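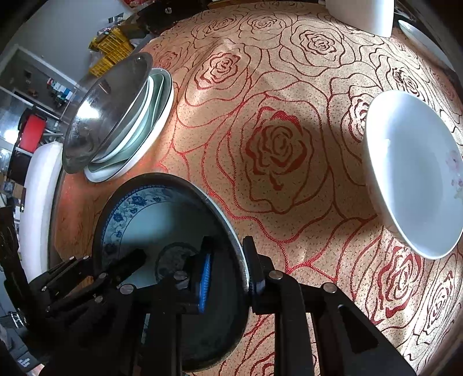
Every June I promise myself I'll sort the dishes before the summer crowd arrives, and every June I end up digging for a serving bowl with people already at the door. So this year I started early, and I have to tell you, I had a wonderful time! The whole lot came out of the cupboards and onto the table, on the beige cloth with the big red roses (my favorite cloth, slightly shiny, all those little dark dots, and it goes with absolutely nothing I own). And there was the blue floral bowl, the one with flowers and vines painted around the inside of the rim, which I hadn't used for months. It had been living under the steel mixing bowls, where a pretty thing has no business being.

I wrote last time that I'd share how I go about a cupboard sort, and several of you wrote back wanting the details, so let's get into it.

Clear one table and put a cloth on it. The cloth matters more than you'd think. Bare wood is noisy and hard on a rim, and you relax once there's something soft underneath. Then bring everything out, even the pieces you're sure about. I used to do one shelf at a time and it never worked, because the shelf I'd just finished would fill up again with whatever was homeless from the next one.

Once it's all out, pick up each piece and run a dry fingertip around the rim. You'll feel a chip long before you see it. Turn it over and do the foot as well. A rough foot will scratch whatever it's stacked on, and plenty of the gray marks people blame on knives come from the bowl above. Danilo Navarro rubs the feet of his bowls with very fine wet sandpaper, just the bare unglazed ring, and has done it for years with no harm done. I tried it on two rice bowls and I'm a convert. Go gently and rinse well.

Now the stacking, my favorite part. Plates first, biggest at the bottom, like with like. Bowls want company of their own shape. A deep bowl inside a wide one is fine, but a wide one balanced on a deep one will get you sooner or later, usually while you're reaching for something else. Metal goes with metal. Steel bowls are tough and light and I'd never be without them, but they leave dark streaks on pale glazes, so give them their own corner. If you're short on room, a circle of felt or a folded paper napkin between pieces does the job. Setareh Rahimi cuts hers from old flannel pajamas, and her cupboard is the most cheerful in the building.

Painted pieces get the front of the shelf in my house. I know the usual advice is to keep the good things up high and bring them down for company. My mother did that, and some of her bowls came out so rarely that we couldn't remember what was on them. I'd much sooner eat my oatmeal out of the blue flowers every morning and take my chances. Hand wash, lukewarm water, a soft cloth, and that's all the ceremony they get.

What about the pieces that don't match? Keep them! I mean it. A table set with five different patterns looks generous and a bit festive, and you stop worrying when one gets broken. Blue and white goes with nearly everything, pale green is lovely beside it, and a big plain white bowl with a touch of pink somewhere near the rim will get along with both. The only thing I'm strict about is size. If the plates are close to the same width, the table holds together however wild the patterns are.

For anything you've decided to pass along, the Cistisero swap table is back at the end of the month, same hallway as before. Emiko Morikawa is looking after the dishes this time and would like them clean, dry and wrapped, with chipped pieces in a separate box marked for the mosaic group. Last time 219 pieces found new homes in one afternoon, and I came away with a gravy boat I adore and have used twice. Please bring your own newspaper for wrapping, since we ran out early.

A few replies to your letters. Martti Oksanen asked how to shift tea stains from inside a pale bowl: a paste of baking soda and water, left on for a while and rubbed off with your fingers. Skip anything scratchy on painted areas. To the reader with the two stuck tumblers, put cold water in the inner one and stand the outer one in warm (warm, please, never boiling) and twist very softly. And Toshio Furukawa wants everybody to know that the bamboo plate rack he mentioned can still be had at Skukard, and that it fits bowls too if you lift out every second peg.

My own cupboard is nearly back together. I've got one shelf left, the one with the lids, and I'm saving it for a rainy afternoon with the radio on. If you've found a good way to store lids, write to me and I'll print the best ideas next time. Drawings are very welcome, and so are pictures of your tables, crumbs and all.

Contact the newsletter desk | © Cistisero Household Circle | Back to top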